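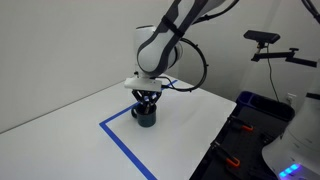

The first rule at the Narkville workshop is written in marker on a scrap of cardboard, and it has been there so long that the corners have gone soft. It says: tape first, then talk. Thu Sầm wrote it one February, after an afternoon (she still winces when she tells it) spent arguing over where a mug had been standing when a run began.

I had come expecting a binder. There is a binder, as it happens, and a fat one, 601 pages of procedures inherited from the old Porent plant, and I was given a very good cup of tea to drink while I leafed through it. But what people here really work from is a strip of blue tape on a white table. The object goes inside the line. Clamps and other tools stay on their tray, outside it. If the tape lifts at a corner, you stop and lay it again, and you write down that you did.

"A line on a table is a standard everyone can read," Sầm told me, and then she laughed and said that it had taken them 700 runs to agree on how wide the tape should be.

Cables come next, and cables, I learned, are a subject on which perfectly gentle people hold fierce opinions. Jarrah Tawhiri likes a generous loop at the wrist, enough that the arm can turn without tugging on anything. His colleagues over at Mocanu prefer theirs tied in close. The house rule settles it this way: whichever you choose, walk the arm through its full reach at slow speed before you put anything breakable under the gripper, and have 2 people sign the sheet.

I asked Tawhiri whether all that signing ever felt like too much. He thought about it for a good while, wiping down the table as he did — he is a great wiper of tables — and said that he used to skip the second signature when things were busy, and that he'd once had to drive out to Lernis to explain himself. The sheet now hangs by the door, with a pen on a string.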